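Search this site
Home Columns Campus Life Archive Contact

Let people work where they work best

I've had two university jobs, and in both of them somebody handed me a form on my first day asking where I saw myself in five years. I was in a loaner office with no chair! I wrote "sitting down" and my manager at Grelent, bless her, filed it.

So I'm maybe not the person to lecture anyone about career planning. But I do have opinions about the new job families, the ones that came round by email in December, and mostly my opinion is that they're going to make good people leave. Under the old setup a lab manager could pick up a bit of teaching, or run the summer program, and it counted for something when promotion time came. Now you choose a track and you stay on it. Teaching, research or professional services, pick one (and be quick, the portal closes in 30 days).

I get why HR wants it tidy. With 1006 staff on the books you can't have everybody inventing their own job. Still, the best colleague I ever had was half technician and half tutor, and students lined up outside her door. 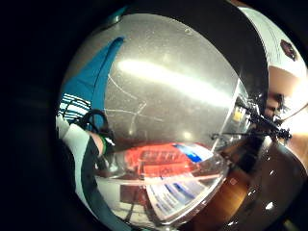
Rhys Kereama wrote in after my last column to say I'm being romantic about all this. In his department the blurry jobs meant two people's work for one person's pay, and he'd take a dull, clear track over that any day.

Fair enough, Rhys, and I've been chewing on it. I did those extra hours too, and I wasn't paid for them either. But couldn't we pay people for the second half of the job and keep the job? Jeanine Kramer tried that in her old unit with a plain split contract, two pages long, and it held up fine for years. I'd sign one tomorrow - and I'd like the chair this time.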